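Simulated humanoid: floor reflections and hands that clip the thighs. Where do I start?

Posted by plankwalker_tsz (Tsz-kin Shih) in Simulation > Humanoids
January 13, 2018

Hello everyone! I've been lurking for months and I finally have something worth asking.

I'm setting up a Plavell full-body model in Verine so that our club in Drestham can try out walking and reaching before we go anywhere near hardware. I love it already. The first time it stood up by itself I made everyone in the house come and look. But I've got two problems and I think they might be connected.

First, the floor. I'm using the indoor room with the wooden planks, and the head view is full of bright white patches where the lights reflect. My little floor-finding script treats each patch as an object, so the robot looks down, decides there are things lying all over the place and refuses to take a step. If I turn the script's brightness limit down to 200 it ignores the patches but loses the robot's own legs as well, because they're white too.

Second, the hands. When I send the arms to the "ready" pose they end up very close to the legs. Sometimes the simulation gives a sort of shiver and the whole robot hops backwards. It doesn't happen every time, and it seems worse when the knees are bent. I've tried making the joints softer and it just hops more slowly!

Settings, in case they help: 600 physics steps a second, head pitched down 55 degrees, everything else as it came. I haven't touched the collision shapes as I don't really understand them yet.

Do I need to change the floor, the robot or my script? I'd like to keep the wooden room if I can, it's a lovely thing to look at.

Dambrauskienė
Accepted by the poster

Great project, and you're much closer than you think! I keep the same model going in the same sort of room, so let me tell you how mine is set up. They are two separate faults, by the way.

The hop first. Each part of the robot has two shapes, the one you see and the one the physics uses. On the Plavell the physics shape for the hand is a plain box that takes in all the fingers, and the one for the thigh is a fat capsule. In the ready pose they can overlap while the parts you see are still apart. The solver finds two solid things in the same place and shoves them away from each other, and there's your hop. Bending the knees brings the thigh up towards the box, so it makes sense that it gets worse.

Go to the view menu and switch on collision shapes, then send the ready pose and pause it. If you see box and capsule crossing, open the arm pose file and move both shoulders outwards a little at a time. Save after each change and load the pose from standing, not from the last bad pose, or you'll carry the old overlap with you (I lost an entire evening to that one). Do left and right separately. My own look like mirror images until you check them from the head: the left fingertips come right up to the outer edge of the leg and on the right there's a small gap of floor. I only noticed once I'd stopped looking from the side.

Please don't turn off contact between the hands and the legs altogether. It does stop the hop, and then you'll spend weeks teaching the robot to reach straight through its own thighs. And put your joints back to how they came — softer joints just hide the shove for a moment.

Now the floor! You don't have to give up the planks. Reflections depend on where the camera is, and marks on a floor don't. Take one head picture, shift the head a few degrees and take another. Anything that slides across the plank joints is light. Anything that stays put on its plank is worth a second look. If you'd rather have the quick way, open the floor material and raise the roughness until the patches spread out and fade. Mine is still shiny because I want my script to cope with it, and the patches turn up all over, including one right beside the left knee, in the gap between the legs.

For the legs, leave brightness alone. The simulator knows exactly which pixels belong to the robot. Under camera outputs tick "own body" and you get a second picture with the robot filled in and everything else blank. Take that away from the head view before your script sees anything. Legs, forearms and hands are all dealt with in one go, white parts and dark parts alike. It has to be made in the same step as the colour picture, though. If it lags, you'll get a thin white outline left over along each moving part and your script will be terribly excited about it.

Order I'd do it in: joints back to standard, collision shapes, own body mask, floor last. Test after each one. Do come back and say how it went, I want to hear when it takes its first step!

mothballs32

just use the grey floor. had the same thing in June and swapped it, took two minutes. also 600 steps seems a lot, mine is lower and it's fine

gantry_and_grits

Agree with most of the accepted answer, especially keeping hand and leg contact on. Two bits to add.

I wouldn't lower the step rate while you're still chasing the hop. With fewer steps the shapes can be further into one another before the solver notices, and the shove gets bigger. Sort the pose first and then see how low you can go.

And check your lights. The wooden room I downloaded had 32 ceiling lights and they were all switched on. Turning off most of them cleaned up the floor no end and the whole thing ran faster too, which was a nice surprise. You can keep the glossy planks and still have a view your script can read.

Comment from plankwalker_tsz

Thank you all so much! The box and the capsule were crossing on both sides. Shoulders are out a bit and I've had no hop all evening. The own body mask is brilliant, I had no idea it was there. Floor tomorrow!

Comment from Dambrauskienė

Wonderful news! I've added my own head view in the ready pose, so you have something to hold yours up against.
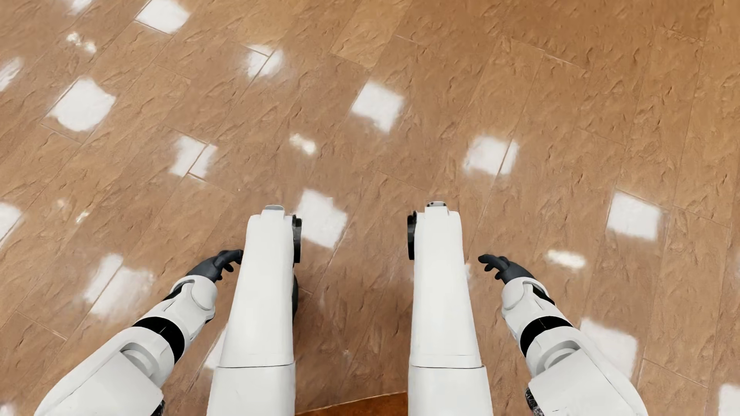 Render: Dambrauskienė, from Verine. Plavell model, wooden room, head view.

Filed under: humanoid, self-collision, head camera, floor materials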